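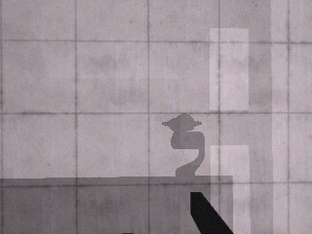 关于抓取工作站设备采购与预算的进展报告

报送:设备资助项目管理办公室
报告人:Venkatesh Palaniappan
时间:2023年7月

一、报告范围

本报告说明我们小组从三月至今在设备采购方面的进展,包括已经花费的款项、还没有花费的款项,以及我们请求贵办公室批准的两项变更。算法方面的结果由Saranya Kaimal另外提交报告,在这里只写和采购有关系的部分。

中文不是我的母语,本文由我自己写成,Anitha Kurian核对了全部金额。如果有表达不清楚的地方,请直接来信询问,我会用书面的方式补充。

文中金额的单位全部是千元,含税。

二、资金总体情况

批准的设备总预算为411。到本报告提交时,已经签订合同或者已经付款的部分为189,尚未使用的部分为222。

已使用的189由下面几项组成:

计算服务器一台及配套存储:96
仿真软件许可及技术支持,一年:35
Tuvesier双指夹爪的定金:22
实验台、防护围栏和电气改造的第一期款:36

尚未使用的222,原计划的分配如下:

机械臂一台:118
夹爪尾款:22
腕部相机及标定用品:24
实验台和电气改造第二期款:28
备件和易损件:18
不可预见费用:12

和三月的计划相比,服务器这一项节省了7,仿真许可这一项超出了4。节省的原因是我们接受了上一代的显卡,供应商给了折扣。超出的原因是最初的报价没有包括技术支持,而我们在填写预算表时没有注意到这一点。这是我的疏忽。两项相抵以后剩余3,已经放入不可预见费用,上面的12是放入以后的数字。

三、为什么先买服务器,后买机械臂

在上一次会议上,贵办公室问过,为什么一个机器人项目过了几个月还没有买机械臂。我想把这个问题回答得完整一些。

机械臂是全部预算里面最贵的一项,而且一旦买了就很难退换。在申请书里我们写的是Plastine公司的七轴机型,但是当时我们只看了产品说明,没有做过任何工作空间的计算。所以小组决定先在仿真里面把工作站搭出来,把台面的高度、机械臂底座的位置、夹爪的开口和相机的安装角度都试过,然后再下订单。

目前的仿真环境比较简单。墙面只用了普通的方格砖纹理,颜色是灰度的,台面上放的是小物件。视角跟随夹爪,所以夹爪的手指会进入画面的下方。对于采购的目的,这样的精细程度是够用的。我们需要知道的是手指会不会遮挡物体、手臂能不能到达,不需要画面好看。

Si-woo Jin负责这一部分工作。他一共设置了304种物体摆放的情况,对三种备选配置都运行了同样的一组。每一种情况只记录两件事:手臂能不能到达预备抓取的位置,以及相机在这个位置能不能看到物体的大部分轮廓。

结果如下:

配置甲,七轴机型,底座在台面后方:304种里面有287种满足两个条件。
配置乙,六轴机型,底座在台面后方:304种里面有246种满足,不满足的有58种。
配置丙,六轴机型,底座移到台面侧面,并垫高:304种里面有281种满足。

这个结果对预算有直接的影响。如果底座放在后方,六轴机型的差距是比较大的,我们不能推荐。但是把底座移到侧面并垫高以后,六轴机型和七轴机型只相差六种情况。六轴机型的报价是83,七轴机型的报价是118。

需要说明的是,仿真里面没有考虑电缆,也没有考虑围栏。Si-woo检查过,配置丙里面有几种姿态的肘部离围栏的计划位置比较近。因此围栏需要向外移动,这个费用已经计算在后面的申请里。

四、各项设备的进展

机械臂。我们收到了两家供应商的书面报价,一家是Plastine,一家是Barkeck。第三家没有回复。按照采购规定,超过50的项目需要三份报价,所以我们还在联系另外一家供应商。Barkeck的六轴机型交货期是十四周,Plastine的六轴机型交货期是二十周。两家都要求支付百分之三十的预付款。

夹爪。Tuvesier已经确认生产排期,定金已经支付。我们选的是手指可以更换的型号。在仿真中我们发现,标准手指在从上方接近物体的时候,会在腕部相机的视野里占据比较大的部分。Tuvesier可以提供较窄的手指,每副加价2。我们计划买一副标准的和一副窄的,差价由备件一项承担,不另外申请资金。

相机。还没有下订单。型号要等手指确定以后再定,因为安装支架的尺寸和手指的长度有关系。Thenmozhi Venkataraman已经向两家供应商借了样机,样机使用完以后归还,不产生费用。

实验台和电气。第一期已经完成,包括地面加固和一路独立的供电线路。验收时发现急停按钮的位置和图纸不一样,承包商已经改正,没有加收费用。第二期要等底座位置批准以后才能开始。

服务器。使用正常。夜间和周末主要运行仿真,白天由两个子课题分时使用。存储空间消耗得比预计快,Saranya正在整理旧的数据,目前我们不申请增加硬盘。

仿真许可。明年三月到期。续费没有包括在本期预算里面,我们希望在下一期预算里单独列出,避免再次遗漏。

五、请求批准的变更

变更一:机械臂由七轴机型改为六轴机型,采用配置丙。机械臂一项由118调整为83,减少35。

变更二:由减少的35里面,拿出21用于以下三个项目。

底座立柱和安装板,由Kotian机械加工厂制作:9
围栏外移及重新固定:5
腕部以外增加一台固定相机:7

固定相机的理由是,在配置丙不满足条件的23种情况里面,大部分是手臂可以到达、但是腕部相机看不清楚。在侧上方增加一台固定相机,可以弥补其中的一部分。具体能弥补多少,我们还没有计算完,不愿意在这里写一个没有根据的数字。

剩下的14,我们建议保留在不可预见费用里面,使这一项由12变为26。如果到项目结束时没有使用,将全部退回。

两项变更不增加总预算,总额仍然是411。

六、风险和还没有解决的问题

第一,交货期。如果变更在八月中旬以前批准,按照Barkeck的十四周计算,机械臂可以在十一月到达。如果批准推迟到九月,安装就会遇到年底的停电检修,实际可以使用的时间可能要到明年一月。

第二,仿真和实物的差别。到达范围的计算我们比较有信心,因为它只依赖几何尺寸。相机遮挡的结果也主要是几何问题。但是抓取是否稳固,现在的仿真不能回答。我们没有用抓取成功率来支持采购的决定,请贵办公室也不要这样理解前面的数字。

第三,六轴机型的余地比较小。如果以后子课题需要在狭窄的柜子里面抓取,六轴机型可能不够灵活。Saranya对这一点有保留意见,她认为35的差价值得支付。我们在组内讨论了两次,多数人的意见是,当前任务书里没有柜内抓取的内容,不应该为没有列入的任务花钱。她的书面意见放在附件三,请一并阅读。

第四,汇率。夹爪尾款用外币结算。按照目前的汇率,22是足够的。如果有变化,由不可预见费用承担。

七、下一阶段的安排

八月:取得第三份机械臂报价;完成固定相机位置的仿真;把立柱图纸交给Kotian核价。
九月:变更批准以后签订机械臂合同,支付预付款;支付夹爪尾款并收货。
十月:立柱安装,围栏外移,电气第二期施工;订购腕部相机和固定相机。
十一月:机械臂到货,验收,开始标定。

下一次报告计划在机械臂合同签订以后两周内提交。

附件一:付款凭证清单
附件二:两家供应商的书面报价
附件三:Saranya Kaimal关于机型选择的意见
附件四:304种摆放情况的结果表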